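Worow双手操作实践项目

Worow双手操作实践项目（简称Worow项目，学生中也称“夹爪课”）是Karpenko理工学院面向本科生开设的机器人学实践课程及其附属学生社团的统称。 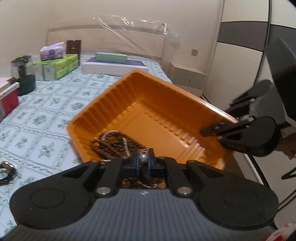
项目以手持夹爪为主要工具，由学生在卧室、厨房、书桌等日常环境中完成整理、搬运和收纳任务，并将操作过程录制下来，用于训练双臂机器人的控制策略。课程部分为期一个学期，社团部分全年活动。项目由该院讲师Yurii Stasiv发起，名称取自学院旧车间的内部代号，没有对应的全称。

名称

“Worow”原为学院机械系一间旧车间在设备登记册上的代号。课程初设时借用该车间上课，选课系统中暂以车间代号登记，后来正式申报课程名称时沿用了下来。中文授课班的课程表上写作“双手操作实践”，成绩单上则写作“Worow双手操作实践”。两种写法指同一门课程。社团成立较晚，名称与课程相同，因此在校内通知中常以“课”和“社”相区分。

历史

项目的前身是机械系高年级的一次课程设计。当时的题目是让一台单臂机器人把散放的小零件放进浅盘，学生用手柄遥控机械臂采集示范。遥控操作速度慢，碰到需要两只手配合的动作时尤其困难，一名学生控制夹爪，另一名学生用手扶住浅盘，录下来的数据中人手占了很大一部分，无法直接使用。Stasiv在课程设计的总结中提出，可以把夹爪从机械臂上拆下来，装上握把，由人直接拿着操作，录制的画面和夹爪开合数据再交给机器人学习。

第一批手持夹爪由学生在车间自行装配，结构简单，手指为平板形，夹持圆形物体时容易打滑。第二批改用连杆式手指，夹爪闭合时指尖能够保持平行，此后各版本都沿用了这一结构。夹爪定型后取名Bridero，设计图纸保存在学院图书馆的课程资料库中，选课学生可以借阅。

课程最初只接收机械系学生，后来向计算机、自动化和工业设计专业开放。工业设计专业学生加入后，握把的形状作了较大修改，原先的直筒握把换成了带弯度的握把，扳机行程也有所缩短。自动化专业的学生则重写了录制程序，使左右两只夹爪的数据能够按同一时钟对齐。在此之前，两路数据要靠学生在录制开头让两只夹爪互碰一下，再从画面中找到相碰的那一帧手工对齐。现在的录制规程中仍保留了碰夹爪的动作，作为对时钟的复核。

社团由修完课程的学生发起成立。成立之初主要是为了让学生在课程结束后继续使用器材，后来逐步承担了新生培训、器材维护和校内竞赛的组织工作。

课程安排

课程分为三个阶段。第一阶段在车间进行，内容包括夹爪的拆装、标定和基本操作。学生先用单只夹爪练习夹取方块、圆柱和薄片，再用两只夹爪练习传递和共同搬运。每次课的上机时间为60分钟，分组轮换，未轮到的小组在旁观察并填写记录表。

第二阶段转入居住环境。学院在学生宿舍区留出一套空置公寓，内有床、衣柜、床头柜、餐桌和灶台，家具由历届学生陆续添置，式样并不统一。部分学生也在自己的住处录制。任务地点不固定是课程的要求之一，同一项任务必须在至少两个房间里完成，所用物品也不能完全相同。课程讲义对此的说明是，车间里的桌面过于平整，光线过于均匀，在这种条件下采集的示范放到家庭环境中往往失效。

第三阶段为训练与测试。各组将录制的示范整理成数据集，使用课程提供的训练程序得到一个控制策略，再在车间的双臂机器人上运行。机器人所用的夹爪与手持夹爪的手指部分相同，握把部分由法兰代替。测试时由另一组学生布置现场，本组成员不得调整物品位置。

课程没有笔试。成绩由数据质量、测试结果和实验报告三部分构成，其中数据质量所占比重最大。学生对此意见不一，有人认为测试结果受机器人状态影响较大，降低其比重是合理的；也有人认为训练策略才是课程中最难的部分，却没有得到相应的分数。

器材

Bridero手持夹爪由本体、连杆、手指和握把组成。本体内装有编码器，记录手指开合程度。手指可以更换，软质手指用于夹持表面光滑或形状不规则的物品，硬质手指用于夹持边缘较薄的物品，如托盘的边、书本的封面和抽屉的拉手。连杆以销轴连接，销轴磨损后手指会出现左右晃动，需要定期检查。

相机装在夹爪上，镜头朝向指尖。画面下方始终能看到夹爪的一部分，这在数据处理时用作参照：如果夹爪在画面中的位置发生变化，说明相机支架松动，该段录像作废。支架松动是新生最常遇到的故障，课程记录表的第一栏便是支架检查。

操作者左右手各持一只夹爪，也可由两人各持一只。两人合作的录像需要在登记时注明，因为两名操作者的动作节奏不同，混入单人数据后会影响训练。社团曾就是否接受两人合作的录像进行过讨论，最后决定接受，但单独存放。

夹爪的额定夹持重量为400克。课程规定超过这一重量的物品必须用两只夹爪共同搬运，或者改为推移。装有物品的托盘、收纳盒按总重计算，操作前需称重。实际操作中，托盘的困难主要不在重量，而在重心。盘内物品滑向一侧时，托盘会绕夹持点转动，此时单纯加大夹持力没有作用，需要另一只夹爪改变夹持位置。

任务

课程任务编入一份任务手册，由社团维护，目前收录298项。每项任务包括一句话的目标说明、起始状态和完成状态的描述，以及若干注意事项。手册不规定操作步骤，学生可以自行选择先后次序。手册中的任务按对象分为几类。

容器类任务以托盘、盒子、篮子等为对象，要求将容器抬起、倾斜、移动或叠放，容器内通常装有物品。倾斜托盘是其中较早编入的任务，分为“倾斜而不倒出”和“倾斜并倒出”两种。前一种要求物品滑到托盘一侧后停住，后一种要求物品全部落到指定区域。两者开头的动作相近，示范中若目标说明登记错误，训练出的策略会在中途犹豫，停在半倾斜的姿态上。

细长柔性物类任务以绳子、数据线、项链、手串和皮带为对象。这类物品没有固定形状，每次放下后的样子都不同。手册建议珠链类物品先放在有边的容器中操作，熟练后再放到床面或桌面上。珠子之间的缝隙容易卡住指尖，夹起时应夹住多颗珠子，避免夹在两颗之间。带金属链的饰品反光较强，在窗边录制时画面容易过曝，手册要求拉上窗帘或更换朝向。

床面类任务在床上进行，包括叠被、铺平床单、整理散放物品等。床面柔软，容器放在上面会下陷或倾斜，夹爪向下压时床垫也会变形。学生在车间练熟的抓取高度到床上往往不适用，多数小组在第二阶段的前几次录制都因此返工。床单的花纹也有影响，重复的小花纹容易使定位程序把相邻的图案认错，表现为轨迹突然跳动。课程早期曾要求换用纯色床单，后来取消了这一要求，改为在数据处理时剔除发生跳动的片段。

纸品类任务以成包纸巾、书本、信封和纸盒为对象。成包纸巾外包装柔软，夹得过紧会变形，叠放时容易向一侧倒。手册把叠放纸巾列为初学者任务，实际完成率却低于不少中级任务，社团几次提议调整等级，均未改动。

此外还有开关类、擦拭类和穿戴类任务。穿戴类任务数量很少，仅限于给衣架挂衣服和给枕头套枕套，不涉及人体。

录制规程

录制前，操作者须检查相机支架、电池和存储空间，把两只夹爪完全张开再完全闭合，随后互碰一次。镜头前出现可以辨认个人身份的物品时，应先移开或遮住，包括证件、信件、药品标签和家庭照片。在他人住处录制须事先取得书面同意，同意书由社团保管。

每段录像只包含一项任务，从夹爪离开准备位置开始，到夹爪回到准备位置结束。途中失手不必立即停止，操作者可以继续尝试，重新夹起后完成任务。这类录像登记为“含恢复”，单独计数。课程早期把失手的录像全部删除，结果训练出的机器人一旦夹空就停在原处，不会再试。改为保留后，这一问题有所减轻。

旁人的手不宜进入画面中央。持夹爪的手出现在画面边缘属于正常情况，处理程序会自动标出。若旁人直接用手扶正物品，该段录像应作废并重录。

学生每学期提交的录像中，一部分会在审核时退回。退回的原因集中在几个方面：目标说明与实际动作不符，支架松动，起始状态与上一段完全相同。最后一种情况是由于学生为节省时间，在完成任务后把物品原样放回。规程要求每次重新布置时至少移动一件与任务无关的物品。

数据集

历届学生的录像汇入Hedon数据集。数据集以任务手册的编号为索引，每条记录包含两路画面、两路开合数据、位姿轨迹和登记表。经审核入库的录像已达2000段，其中容器类最多，穿戴类最少。数据集在校内开放，校外单位须提出申请，说明用途，并承诺不尝试辨认录制地点。

Hedon的登记表中设有“环境备注”一栏，填写方式没有统一格式，内容差别很大。有的只写“卧室”，有的详细记下床的朝向、灯的开关和当时的天气。自动化专业的一组学生曾以这一栏为题完成课程报告，结论是备注的详细程度与录像能否通过审核之间没有明显关系。该报告后来附在任务手册末尾。

数据集的轨迹部分存在已知误差。夹爪快速转动时，定位结果会短时偏离，尤其是在画面大部分被近处物体占据的情况下。倾斜托盘时，托盘内壁会靠近镜头，背景可见的部分减少，误差随之增大。目前的处理办法是用编码器数据和另一只夹爪的轨迹加以修正，修正过的片段在登记表中标有记号。

社团活动

Worow社团设有器材、手册和竞赛三个小组，成员可以同时加入多个小组。器材组负责夹爪的维修和借还。借用者须当面试开合，归还时填写故障单。手指上的软垫属于消耗品，由器材组统一更换，借用者不得自行粘贴胶带，胶带残留会改变摩擦力。

手册组负责增补和修订任务。任何学生都可以提交新任务，提交时须附一段自己完成的录像。提交后由另一名没有看过录像的学生仅凭文字说明完成一次，若两人对完成状态的理解不同，说明文字退回修改。被退回次数最多的是“把首饰收好”一项，争议在于“收好”是指放进盒内，还是分开摆放且互不缠绕。该项后来拆成两项任务。

每年8月，社团举办新生训练营，供准备选课的学生提前熟悉夹爪。训练营在宿舍区公寓内进行，上午讲解拆装，下午实际操作。参加训练营不计学分，也不是选课的前提。

竞赛

校内竞赛在学期末举行，分为人工组和机器人组。人工组由选手手持夹爪完成抽签决定的任务，以用时和物品状态评分。机器人组使用各队自行训练的策略，运行期间选手不得接触机器人。两组使用同一套任务和同一套物品，物品在赛前不公开。

人工组的规则较为宽松，允许选手使用身体以外的任何支撑面，例如用墙面挡住托盘，或用床头抵住盒子。曾有选手把整条床单提起来，使物品滑到一处后再夹取，裁判认定有效。此后规则增加了一条，床单、桌布等铺设物不得离开其覆盖的表面。机器人组没有类似条款，因为至今没有队伍的策略出现过这样的动作。

竞赛不设奖金。获胜队伍可以优先选择下一学期的设备时段，并为任务手册指定一项新任务，该任务不经过文字复核程序。手册中有几项目标较为特殊的任务由此而来，例如将一串钥匙挂到倒置的杯子把手上。

教学影响与批评

学院其他课程陆续采用了Bridero夹爪。工业设计专业用它讲授握持姿势与疲劳，计算机专业的视觉课程以Hedon数据集作为作业材料。部分毕业生在学位论文中继续研究柔性物体操作，选题多来自任务手册中完成率较低的项目。

对项目的批评主要有两点。其一是操作疲劳。夹爪连同相机有一定重量，连续录制后手腕酸痛的情况较常见，左手更为明显。课程因此在每次上机中安排休息，并允许学生把录制任务分散到多天完成。其二是人与机器人之间的差异。人手持夹爪时可以随意改变手腕角度，身体也能前后移动，双臂机器人的活动范围则受底座位置限制。一部分示范的轨迹机器人无法到达，训练前须先剔除。Stasiv在课程讲义中建议学生录制时保持双脚不动，但没有将其列为强制规定。

也有学生在课程反馈中指出，任务手册所列物品偏重于小型、轻便的日用品，衣柜、抽屉等大件家具的操作较少。手册组随后增补了若干拉开抽屉和推动柜门的任务。由于需要在移动中保持夹持，这些任务目前只用于人工组练习，尚未纳入机器人测试。

参见

双臂机器人
模仿学习
末端执行器
柔性物体操作
Hedon数据集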